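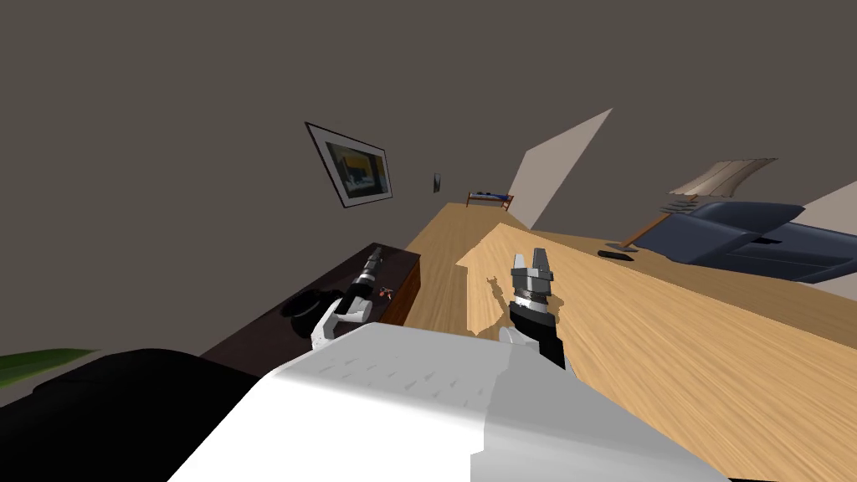 Simulated view, two grippers and a dark wooden cabinet

Ticket 208 — Trekska fleet planner, wrong seat counts after aircraft swap
Opened: Jun 3, 2019
Product: Trekska schedule module
Status: Closed, workaround in place

OK, so I do the schedule planning at Closton, the small regional airline, and I've been fighting with this since the weekend. I'm going to write everything down as I go so whoever picks this up doesn't have to ask me twice.

We moved the Ukulano route from our turboprops to the 100-seat jets back in March. Flights, times and crew all look fine in Trekska. The trouble is the capacity report. It still thinks every Ukulano flight is on the old plane, so my seats per week come out way too low and the load factor goes over the top. Flying at more than full would be great news for the finance folks, but sadly no!

What I've tried so far:

Logged out, logged back in, cleared the browser cache. Same numbers.

Changed the tail assignment by hand on one morning flight. The flight page updated right away, the report didn't budge.

Ran the report for the Woo route, which has been on jets from the start. Totally correct. So it seems to be only the routes that switched planes.

Exported the whole thing to a spreadsheet. The export stops dead at row 1000 with no warning, which I think is a separate problem, but it cost me most of a morning so I'm putting it here anyway.

Update, after lunch: support called back (thank you, that was quick). They had me open the season template, a screen I never go into. The Ukulano template still had the turboprop listed as the default type. Apparently the report reads from the template and skips the flight page completely. I changed the default to the jet, hit save, and got "template locked by open season." Great.

Update, later: found a way around it. You copy the season, change the aircraft type in the copy, publish the copy, then archive the old one. Do it in that order! I archived first on my test season and the flights all went gray, and I had to restore from the night's backup.

Reran the report on the new season and Ukulano now shows 100 seats per flight. Load factor is back to something I can show my boss without blushing.

Still open from my side: the 1000 row limit on exports. Support says that's a setting on their end and they'll log it as its own ticket. I'd also love a warning when the template and the flight page don't match — even a little yellow triangle would do.

Fine to close this one.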